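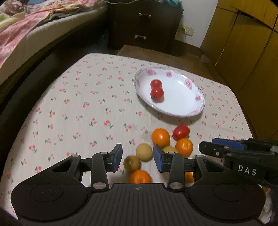 Pasthorpe's produce table is back, and by the sound of it half the village has already been round for a tomato. The swap began again on Friday in the old reading room on Telleo Lane, where neighbours bring whatever their gardens and greenhouses have given them too much of and go home with something from somebody else's.

Covadonga Barrios, who started it with a few friends 3 summers ago, was pleased to see 70 people through the door before lunch, a good many of them new to the village.

"I did worry we'd be sitting there on our own with the teapot," she said, "but people came in and stayed for ages, and we ran out of milk twice!"

Small tomatoes have been the talk of the morning – Vsevolod Fedoruk brought his from the greenhouse behind Kuzmenko's bakery and was kept busy explaining how he feeds them. Oranges and mandarins, which even he can't grow in Pasthorpe, came courtesy of the Tritden grocery.

A jar by the door raised £1,326 last season towards the reading room roof, and the jar is out again this time. The swap runs every Friday from ten until one, and there is no need to bring anything on a first visit.

14 shares
3 comments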